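Trade News > Foodservice Supplies > Disposables

Tags: paper goods, takeout packaging, concession

Trultby adds grease-resistant sandwich sleeves to its concession line

31/10/2025

Packaging supplier Trultby has added a line of paper sandwich sleeves for food trucks, snack bars and stadium stands. The sleeves are sold under the Wekari name and come in 9 sizes, packed 164 to a sleeve box or 1052 to a case. Orders are open now, and the first cases leave the Utar warehouse in December.

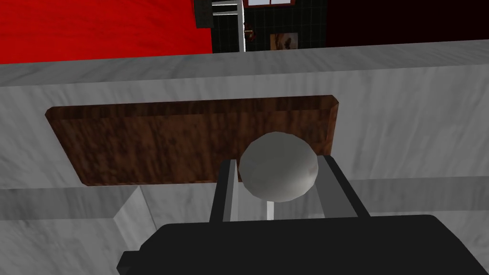 The smallest size is meant for sliders and filled rolls, and it is the only one with a round bottom. Flat-bottom bags tend to leave a small roll loose in one corner, where it tips out when the customer opens the top. Trultby says the new shape works for anything with a round outline, including rice balls and doughnut holes. The larger sizes have a side fold and open along one long edge, so a hot sandwich can be slid in from the grill without being turned.

All sizes are white inside. The outside can be ordered plain, in a red check or in a newsprint pattern. Custom printing in one color has a minimum order of 36 cases. 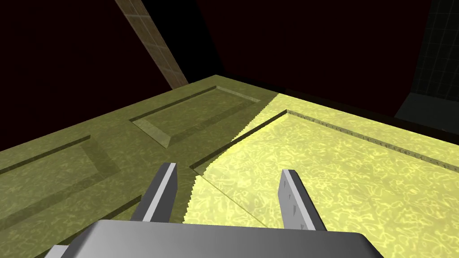

Can the sleeves go under a heat lamp? They can be left under a lamp with food inside for short holding times, but they should not go in an oven or on a grill.

Mugo, which supplies snack bars at county fairs, will carry the four most common sizes. Its customers will be able to mix sizes within a case, an option Trultby does not offer on direct orders. Prices have not been listed for the printed versions.

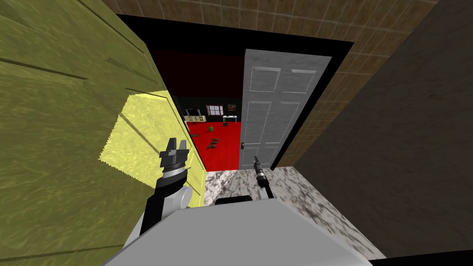

Two robot arms beside an olive-green surface.

Samples of the plain sleeves can be requested through the Trultby order desk. There is a limit of one sample pack per business.

Get foodservice supply news in your inbox. Enter your email to subscribe. You can unsubscribe at any time.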